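Établi à Wanemside, Codton accompagne des entreprises, des associations et des établissements d'enseignement dans l'aménagement de leurs ateliers et de leurs salles de travail. La maison intervient sur le choix du mobilier, l'implantation des postes, le rangement du matériel et la remise en ordre de locaux déjà occupés.

## Qui sommes-nous ?

Codton est né de la réunion de deux activités longtemps distinctes : la menuiserie d'agencement, exercée sous le nom de Cantero, et le conseil en organisation des espaces. L'équipe compte aujourd'hui 11 salariés permanents. Elle a livré à ce jour 178 salles, pour un total de 1 149 postes de travail installés ou réaménagés.

Notre clientèle se compose principalement de bureaux d'études, de laboratoires d'enseignement et de petits ateliers de fabrication. Ces lieux ont en commun d'accueillir dans une même pièce la réflexion, le montage et le stockage, ce qui impose de définir avec précision la place de chaque chose.

## Le tableau, l'étagère et la table

Toute étude débute par une visite des locaux aux heures d'activité. Nos chargés de projet relèvent les circulations, l'état des surfaces et l'emplacement des objets d'usage courant. Le tableau blanc fait l'objet d'une attention particulière : il doit rester accessible debout, à quelques pas des postes, et conserver les notes du groupe aussi longtemps que celui-ci en a besoin.

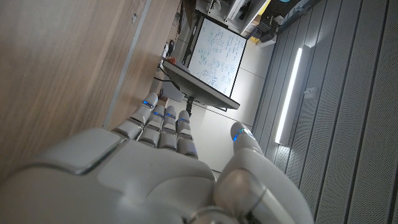
*Tableau blanc annoté et étagère blanche de matériel, vus depuis les postes.*

Le rangement ouvert est retenu pour le matériel employé chaque semaine. Les cartons y sont admis, à condition d'être étiquetés sur la face visible. Les pièces de petite taille sont regroupées par usage, et les câbles sont attribués à un poste - une règle simple, que nous inscrivons désormais dans le livret remis à chaque client.

## Notre approche du mobilier

Codton privilégie les teintes claires, l'aspect bois et les chants protégés. Les meubles existants sont conservés chaque fois que leur état le permet. Une marque ou une trace sur un panneau ne constitue pas un motif de remplacement ; seules la stabilité de l'ensemble et la tenue des assemblages sont prises en compte.

Les écrans sur pied sont orientés selon la lumière du jour et selon le nombre de personnes appelées à les consulter. Un dégagement est maintenu autour du pied afin de faciliter le nettoyage et le passage.
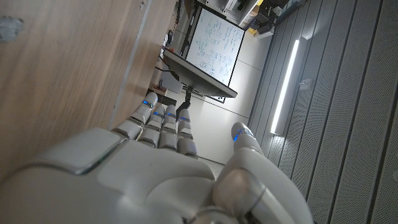 ## Nos engagements

- **Étude préalable.** Un plan coté et un inventaire du mobilier sont remis avant tout devis.
- **Continuité de l'activité.** Les travaux sont organisés par zone, de sorte que la salle demeure utilisable.
- **Réemploi.** À l'issue du programme Kivov, consacré à la seconde vie du mobilier professionnel, 1 061 meubles ont été remis en service.
- **Suivi.** Une visite de contrôle est proposée au mois de mai suivant la livraison.

## Les murs et les volumes

Nous intervenons fréquemment dans des bâtiments dont les parois sont laissées brutes. Le béton apparent y est maintenu sans revêtement lorsque l'acoustique de la pièce reste satisfaisante. Les fixations sont limitées au strict nécessaire et les équipements, écrans compris, sont de préférence portés par le mobilier ou par leur propre pied.

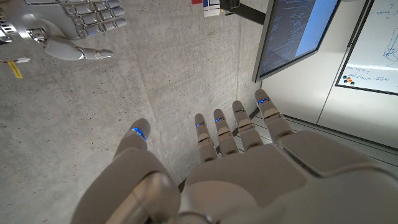 Cantero rappelle à ce propos que « un mur nu se respecte : on y perce une fois, au bon endroit, après avoir vécu quelques semaines dans la pièce ». Cette recommandation figure dans nos cahiers des charges, et le choix définitif des points de fixation n'est arrêté qu'après une période d'usage convenue avec le client.

## Nous rencontrer

Les bureaux et l'atelier de Wanemside reçoivent sur rendez-vous, de 9 h à 17 h. Les demandes d'étude doivent préciser la surface des locaux, le nombre de postes et, si possible, la liste du mobilier à conserver.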